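Resale Terms at Trerwood: What the Land Lease Means for Buyers

6 September 2023

Trerwood is a planned community of 662 attached homes on the east side of Tododwood. The homes are sold, but the land under them is leased from the developer, Tanasarn. Buyers who have only owned property outright should read the lease before making an offer.
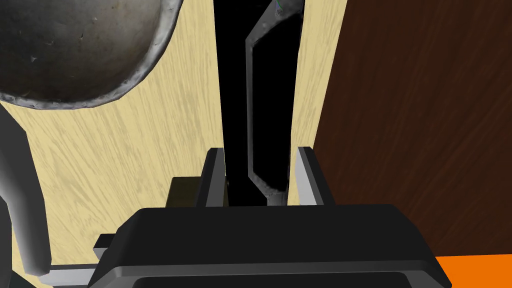
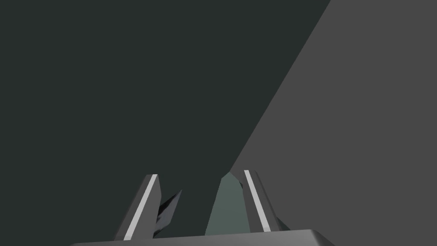
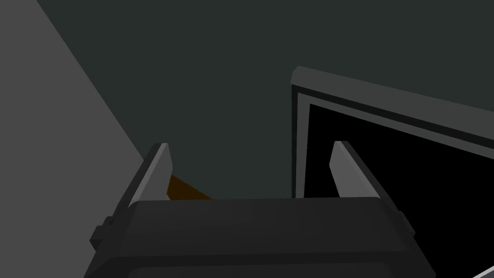 A gripper in three computer-rendered views.

Ground rent is charged per lot and billed twice a year. The rate is set by lot size and is the same for end units and middle units. It does not include the owners' association fee, which covers roofs, private roads and snow removal.

The lease passes to the buyer at closing with its remaining term unchanged. Lenders in the area generally want that term to run well past the final mortgage payment. Sellers in the first phase, which has 121 homes, should expect the question early, as those leases were signed first.

Floor plans come with 2 or 3 bedrooms. The largest lot in the community measures 3,313 square feet and sits on the Pisudthorpe side, next to the drainage easement. Fences and sheds are not allowed within the easement.

Tanasarn must approve each transfer in writing. The request form was revised in July and now asks for proof of insurance along with the purchase contract. Older copies of the form are returned unprocessed. The transfer fee is paid by the seller unless the contract states otherwise.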